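Zweiarmplatz planen: So stellt ihr euer Budget auf

Wer einen Arbeitsplatz mit zwei Roboterarmen anschaffen will, schaut zuerst auf die Arme. Verständlich, die machen ja auch am meisten Spaß!
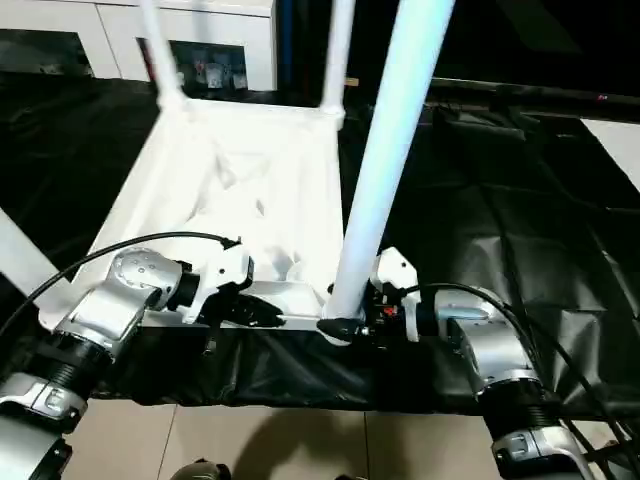
Trotzdem lohnt es sich, die Liste von der Aufgabe her aufzubauen. Schreibt auf, was gegriffen werden soll: Stangen, Stoff, Kartons, alles mit Maßen und Gewicht. Bei sperrigen Klappgestellen zählt vor allem, wie weit die Griffpunkte auseinanderliegen und wie hoch das Teil aufgeklappt über den Tisch ragt.

Schritt 1: Reichweite klären
Klebt die Tischfläche mit Malerkrepp auf dem Boden ab und stellt euer größtes Werkstück hinein. Unser Tisch ist 145 cm breit geworden, geplant war deutlich weniger. Corina Munteanu hat das im Oktober an einem Nachmittag mit Zollstock und Pappe ausprobiert – beste Investition im ganzen Projekt.

Schritt 2: Greifer getrennt anfragen
Lasst euch Arme und Greifer als eigene Positionen anbieten. Bei Trasum ging das sofort, bei Chauvin erst auf Nachfrage. Fragt auch nach Ersatzfingern und nehmt gleich 2 Sätze dazu. Für runde Rohre braucht ihr andere Backen als für flache Kanten, also schickt ein Musterteil mit.

Schritt 3: Die kleinen Posten
Kabel, Kabelführung, Befestigungen, Tischbezug, Not-Halt, Transport. In unserer Tabelle standen am Ende über 21 solcher Zeilen, und zusammen waren sie teurer als der Tisch samt Unterbau. Plant die Kabel großzügig, sie müssen jede Armstellung mitmachen. Ein matter, dunkler Stoff auf dem Tisch kostet fast nichts und hilft enorm, wenn ihr mit Kameras arbeitet und helle Teile erkennen wollt.

Schritt 4: Zeit einrechnen
Für Aufbau und Einrichten haben wir 2 Wochen angesetzt. Hrefna Eyvindsson hat die Termine in Findport eingetragen, eine normale Tabelle tut es genauso. Wichtig ist, dass Schulung und Risikobeurteilung mit Stunden und Namen drinstehen.

Die Angebote legt ihr danach nebeneinander und streicht alles an, was nur bei einem Anbieter auftaucht. Genau dort nachfragen, bevor ihr bestellt!

Stand: November 2020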